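Is engineered wood flooring worth the extra over laminate in a rental?

Posted in Home & Garden > Floors
126 views

I'm redoing the living room in a one-bedroom I rent out on Rokotgate. The carpet is finished and I want something that looks like planks. The guy at Judard is pushing an engineered board hard. He says tenants "respect real wood more," which sounds to me like something you say when you work on commission. The quote came to 673 for materials on top of what laminate would cost me for the same room, and that's before anyone lays it.

The subfloor is concrete, ground level, and had a damp patch near the back door last October. It was looked at and I was told it's fine. Has anyone put engineered in a rental and been glad they did? I'm not interested in how it looks on day one. Everything looks good on day one.

Endetti

---

plankskeptic

I have both, in two different apartments, and I wouldn't pay the difference again. The engineered floor has dents by the kitchen where somebody dropped things, and the top layer is so thin that the flooring man wouldn't promise me even one sanding. Ask Judard how thick the wear layer is and get the answer in writing. When I asked a different shop, the number got smaller every time I repeated the question.

The "respect" thing is nonsense. My tenants dragged a sofa across it just like they'd drag it across anything.

What I would spend money on is underlay and a proper moisture test. "Looked at" is not a test. If a man put his hand on the concrete and said it felt OK, you know nothing yet. You want a reading, and you want it in the wet part of the year.

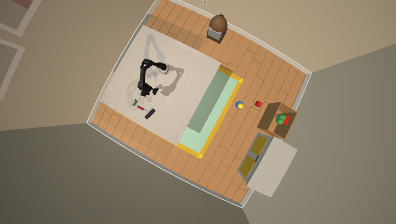
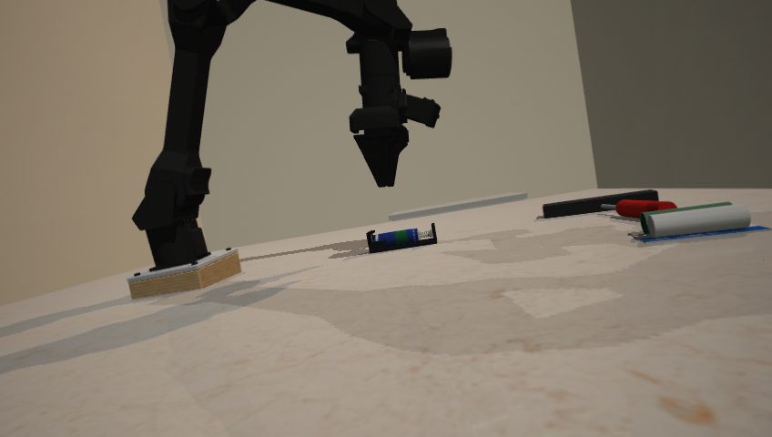

Room mock-up with staggered planks and a beige rug (first one), and a closer view with the pale tabletop (second one).

Staggered rows are what you want whichever board you buy, so don't let the fitter line up the end joints to save time. A big rug does more for a rental floor than any upgrade, but check what's on the back of it. Some rubber backings leave a yellow stain, and the shop that sells you the rug won't bring it up.

---

Hubáček

Laminate. Had it 3 years, no problems. Get the thick one.

---

gravelroad_west

I'll disagree a little with the first reply. Engineered can make sense if you plan to sell soon, though I've never seen anyone prove it raised the price and I don't trust the agents who say so. I spent 3000 on a floor before a sale and the buyers asked if they could have it taken off the price, as they were going to put down carpet.

With the damp history I'd be careful with either one. Laminate swells at the edges if water gets in the joints, and "water resistant" on the box usually means spills on top, with a time limit in the small print. Read the warranty before you pay. Plenty of them leave out rentals altogether - mine did, on page two.

Also buy an extra pack or two and keep them flat in a closet. The color you picked will be discontinued by the time you need one board.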